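Section 2. Planning and buying, before you order anything

Read this one first. Most of the returns we get at Kellum come from folks who ordered the arms and then worked out the bench. Other way around please.

Written for the Kellum two-arm bench kit doing small container work: pill bottles, vials, jars, tubes. Heavier stuff, see section 5.

2.1 Pick your task set

1. Write down every container you want handled. Size, cap type, label or no label.
2. Mark the awkward ones. Small tubes that roll. Clear bottles. Anything that ends up on its side.
3. Measure the widest one and the narrowest one. Send both numbers with the order form, we cut the finger pads to suit.
4. Buy the containers now. Empties are fine. Get spares, caps crack.

Note: bottles lying down are harder than bottles standing up. If your job includes both, budget practice time for both. 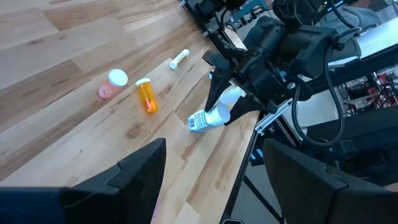

5. Decide one arm or two. Two costs more, obviously, but if you need to hold and twist, or pass things over, one arm won't do it. Adding the second arm later means a new controller and you pay for the install twice.

2.2 The bench

Don't skimp here. A wobbly bench eats every hour you spend on calibration.

1. Solid top, hard wearing. Wood is fine. Matte finish if you can get it, shiny tops throw glare at the wrist cameras.
2. Metal frame under it, with rails you can bolt to. Arms mount to the rail, never to the top alone.
3. Leave walking room on all sides. You will be reaching for cables.
4. Check your floor is level. Shims are cheap, do it before the arms go on.

CAUTION: Two people to lift the bench frame. Do not lift with arms attached.

Budget line: the Jukgate bench frame is $699 without the top. Tops are quoted by size. Shipping is extra and it's freight, so somebody has to be there to sign.

2.3 Layout and power

1. Put the operator desk next to the bench, close enough to hit stop without walking.
2. Power outlet within reach of the back corner. No daisy chained strips.
3. Tape the floor where people should stay back. Costs nothing, do it day one.
4. A little shelf or riser at the back of the work area is worth having. Gives you two heights to pick from and keeps the middle clear.
5. Make a reach sketch. Both arms to the center, both arms to the back. If they can't meet in the middle, move the bases before you drill.
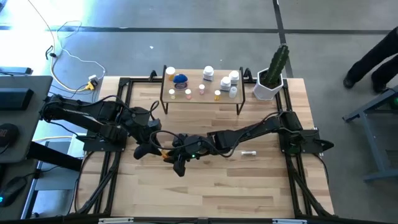

6. Order cable length last. Measure along the arm with the joints stretched out, then add slack. Everybody orders short.

Note: Jayson Quiambao in our parts office will check a layout sketch free of charge if you send it in before ordering. Photo of a napkin is ok. Allow a few days, longer in September.

2.4 What to put in the budget

Arms and controller: see your quote, prices change.
Bench frame: $699
Bench top: by quote
Zarnora wrist camera set, two cameras, with mounts: $1,000
Install and first calibration, on site: $1,000
Spare finger pads: get a second set with the order, they wear
Containers, tape, shims, blinds: petty cash, but write it down anyway

Do not forget staff time. Somebody has to reset the bottles between runs and that somebody is getting paid.

2.5 Light

Gets left out of nearly every plan we see.

1. Stand at the bench in the morning and again at 3 pm. Look for glare.
2. Big window close by? Price blinds or a diffusing film. Ask your landlord first.
3. Translucent bottles change a lot between sun and shade. Try yours in both before you sign off on a camera.

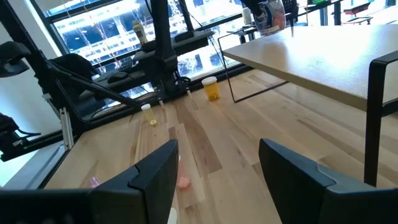
4. Fixed overhead lights beat desk lamps. Lamps get bumped.

CAUTION: Do not mount blinds or lights inside the arm's reach envelope. Check at full extention, not at rest.

2.6 Before you send the order

1. Container list done, widest and narrowest measured.
2. Bench size and reach sketch attached.
3. Outlet location marked on the sketch.
4. Name of the person signing for freight.
5. Purchase order number. No number, it sits in the queue.

If you are buying through Tiongson, send them the same sheet and cc Elikem Gyamfi on our side, otherwise the two orders dont get matched and the bench shows up weeks apart from the arms.

Go to section 3 for unpacking.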